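The Trial Period

I had the Skidallow for nine days before I told my sister-in-law I was keeping it, and by then it was a lie, because the email asking for it back was already sitting in my inbox.

Let me back up. I review things for a living, or for part of a living. Kitchen scales, garage door openers, one time a heated bird bath that I still think about. The outfit I write for is called Landora, and mostly they send me boxes and I send them eight hundred words. So when Intan Pangaribuan called and asked did I have room for a table, I said sure, how big a table, and she said, well, it's more what's on the table.

The Skidallow Bench Kit comes from a company called Prodow. You get two arms, a tabletop to bolt them to, a bag of cubes and a binder. The idea is that you teach the arms to do small jobs by talking to them and moving them with your hands, and then they go on doing the small jobs. It rents for 400 dollars a month, and the binder says setup takes up to 3 hours. It took me and my neighbor's kid an entire weekend and a trip to buy a socket set, and I put that in the review. Fair is fair.

We set it up in the back bedroom, which used to be Martin's office. I hadn't done anything with that room. I'd kept the door closed and run the vacuum past it, if you want to know how things stood. But it was the only floor in the house level enough, so out went the desk and the boxes of tax stuff and the exercise bike (he used it twice), and in went the arms.

The first job in the binder is called Square. You say which cube, and the arm picks it up and puts it on the square. A four-year-old could do it, and a four-year-old would get bored and eat the cube. I sat there in Martin's old chair with my coffee going cold and said, "Yellow, please."
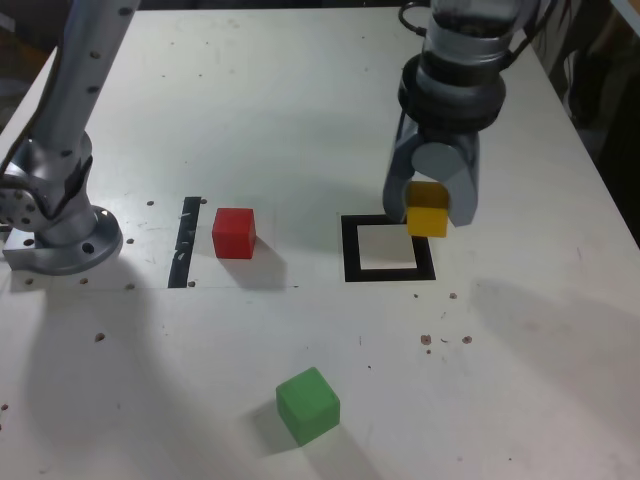 I said please every time. The binder tells you not to bother, that extra words only slow it down, and there was a whole paragraph about clear commands written by someone named Siv Blomqvist, Head of Customer Learning. I pictured Siv as very tall, with no rugs. I kept on saying please.

And I got hooked! I really did. I'd do red, then green, then yellow again, and I'd tell it things while it worked. I told it about the Eklund place down the road selling for twice what it should have. I told it about my knee. It never rushed me, and when it didn't understand something it just stopped and waited, which is more than I can say for most people at my church. Some mornings I'd be in there in my robe before the paper came.

I wrote down the bad stuff too, because that's the job. The emergency stop is on the wrong side if you're left-handed. The fan whines. The voice part can't tell "red" from "bread," and I only know that because I was making a grocery list out loud. If I stood by the window in the late afternoon my shadow would fall on the table and it would go looking for a cube, open its fingers, close them on nothing, and go back up like it was embarrassed.

On day six I tried to teach it something that wasn't in the binder. Martin and I used to play checkers on Sunday nights, badly, for dimes. I got the board down from the closet and held the gripper in my hand, and I walked it through a move, one black checker forward. Then I did it again. I must have done it forty times. You're supposed to hold the wrist loosely and let it follow, and after a while it does feel like that, like leading somebody who's still learning to dance.

Then I let go, moved my own piece, and said, "Your turn."

It sat there long enough that I reached for the binder. Then it came down, took a checker, and pushed it one square forward. It was a terrible move. I jumped two of its men and said "Oh, you dope," out loud, in exactly the voice I used to use, and I had to go stand in the hall for a bit.

So that was day six. On day nine came the email, very nice, from Siv herself. The loan was over and a truck would be by, and did I have any feedback on the learning materials? I typed that a person ought to be allowed to say please. She wrote back in ten minutes. She said she says it too, she just wasn't allowed to put it in the binder.

I called Intan and asked what would happen if I wanted to rent the thing myself, month to month, like a regular customer.

"For the review?" she said.

"No, the review's done. I gave it three and a half."

"You gave it three and a half and you want to pay for it?"

"The fan whines," I said.

She was quiet, and I could hear her deciding whether to be kind to me. Then she said there was a discount if I signed through October, and did I have a pen.

I had a pen. I was already in Martin's chair, with the dimes out.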